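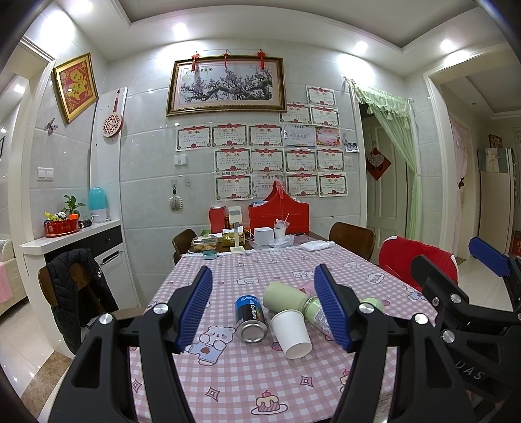
Ticket 3169: Dining table cover, pattern and surface complaint

Search tickets Go

Status: Open
Opened: April 20, 2022
Product: Hallulen table cover, pink-and-white gingham with bears and cakes
Sold by: Sallmont
3 comments | 0 shares

Problem as reported

Cans and cups will not stay upright on this cover. Anything light goes over when a chair gets bumped. I have a paper cup on its side, a green cup on its side, and two spray cans down, the blue CoolTowel on its side and the other at an angle. I was told the cover "grips". I would like to know what it is supposed to grip.

Comment 1, Sallmont support

Thank you for contacting us. Please check that the cover is flat, that the table is level, and that no folds remain from the packaging. Most customers find that tipping stops after the cover has been left to settle overnight.

Comment 2, customer

I don't believe the overnight part, but I did it. Left it for a night with the heavy things at the far end: the red gift bag, the smaller red box, the gold-wrapped box. Next day I put a level on it. The table is fine. Then I took the cover off and stood the same paper cup on the bare top. Bumped a chair. Cup stayed up. Cover back on, same chair, cup over.

I did that 3 times each way. I know it isn't science, but it's more than your overnight theory has going for it.

I also tried the Skaltwood pad underneath, as your help page says to. It made things worse. The pad is soft, so now there is a soft thing under a slippery thing. Who tested this?

For the record, the printing is fine. The bears and the little cherry cakes look the way they did on the box. I have no complaint about the bears.

Comment 3, Sallmont support

We are sorry the pad did not help. The Lazăr clips (part 1341) hold the cover tight at the corners and may reduce movement. Could you try these and report back?

Customer notes, not yet answered

Clips ordered. I doubt they will do much, as the cover isn't sliding. The cups are sliding on the cover, and a clip on the corner can't change that. If the clips fail I want a refund for the cover, the pad and the clips, and I want the word "grips" taken off the listing.

Next step: customer to fit clips and repeat the chair test with the paper cup, empty, in the same spot.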